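Search this guide Search Clear

Pesard Office Furniture -- Set-up Guide
Section 4: Desks, mesh chairs and shared work areas
Revised 7/9/23. Prepared by Arash Karimi.

4.1 Scope

This section covers the placement and adjustment of the Clulau desk, the Pakzad mesh chair and the Falletby shelving unit in an open room. Assembly of the individual items is covered in Section 3. Do not begin this section until all frame bolts have been tightened to the final setting.

4.2 Before you start

Clear the floor and sweep it. Grit under a desk foot will mark a painted or vinyl floor the first time the desk is moved.

Tools and supplies required:
- tape measure
- spirit level
- 5 mm hex key (supplied with the desk)
- masking tape
- soft dry cloth

Measure the room and mark the position of each desk on the floor with masking tape. Mark the arc of every door as well. Nothing may stand inside a door arc, at the foot of a staircase or in front of a fire extinguisher.

CAUTION: Two people are needed to lift a desk. Do not drag a desk by its top. The leg joints are not designed for sideways load.

4.3 Placing the desks

1. Carry the desk to the taped position and set it down on all four feet at once.
2. Check the gap behind the seated position. Allow 1065 mm from the desk edge to the nearest wall, shelf or other desk. Where people walk behind the chair, allow more.
3. Place the spirit level on the desk top, first along the long side and then across it.
4. Turn the foot at the lowest corner anticlockwise until the bubble is centred. Repeat at each corner.
5. Press down on each corner in turn. If the desk rocks, return to step 3.
6. Remove the masking tape within one week. Older tape leaves glue on the floor.

NOTE: Where two desks stand end to end, level the first desk fully and bring the second to match it. Check the join with a straight edge. A step of 1 mm or less is acceptable.

Route power leads along the rear edge of the desk, or in the cable strip if one is fitted. Leads must not hang where a chair can roll over them. Leave enough slack at the wall outlet for the desk to be pulled forward by 25 cm for cleaning.
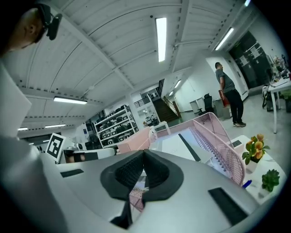
Where the desk is shared, agree on one route for all leads and keep to it. Leads added later tend to be laid across the top, and they are then caught by armrests when a chair is turned.

4.4 Adjusting the mesh chair

The Pakzad chair is supplied with a perforated mesh back in pink, black or grey. Adjustment is the same for all colours.

1. Sit fully back in the chair with both feet flat on the floor.
2. Lift the lever on the right side and set the seat height so that the thighs are level.
3. Loosen the back knob two turns. Slide the backrest until the curve meets the lower back, then tighten the knob by hand.
4. Set the armrests below the underside of the desk top. Armrests that strike the desk edge will wear through at the front.
5. Lean back slowly. If the chair tips too easily, turn the tension wheel clockwise one turn and try again.

CAUTION: Do not use pliers on the back knob. The thread is plastic.

Clean the mesh with a soft brush or the upholstery tool of a vacuum cleaner. Pens and clips pushed through the mesh will stretch the holes, and a stretched panel cannot be repaired. Replacement panels ordered after December are supplied with new clips. Discard the old clips.

4.5 Shelving

1. Stand the unit against a solid wall, clear of stairs and railings.
2. Fix the top bracket to the wall before anything is loaded.
3. Load from the bottom shelf up, with the heaviest boxes lowest.
4. Face all labels outward. Boxes of one size stack best; keep odd sizes on a shelf of their own.

The gap between shelves is set at the factory for boxes up to 19 cm high. Move the shelf clips up one slot for taller boxes.

4.6 Plants and small items

Small potted plants may be kept on the desk top. Use a saucer under every pot, including pots sold as sealed. Water standing under a pot will lift the edge coating, and this damage is not covered.

Succulents need little water and suit a desk better than most flowering plants. Flowering plants drop petals that stain white surfaces if left. Wipe them up dry; do not rub.

Keep pens in a tray or cup. Ink on the white top can be removed with a damp cloth and mild soap on the same day. Do not use solvent.

4.7 Final check

Walk every route through the room with the chairs pulled out. Re-check desk levels after almost 2000 hours of use, or whenever a desk has been moved.

Related sections
Section 3: Assembly of frames and legs
Section 5: Cable strips and power leads
Section 6: Care of white desk tops
Pakzad chair: spare parts list
Falletby shelving: wall fixing guide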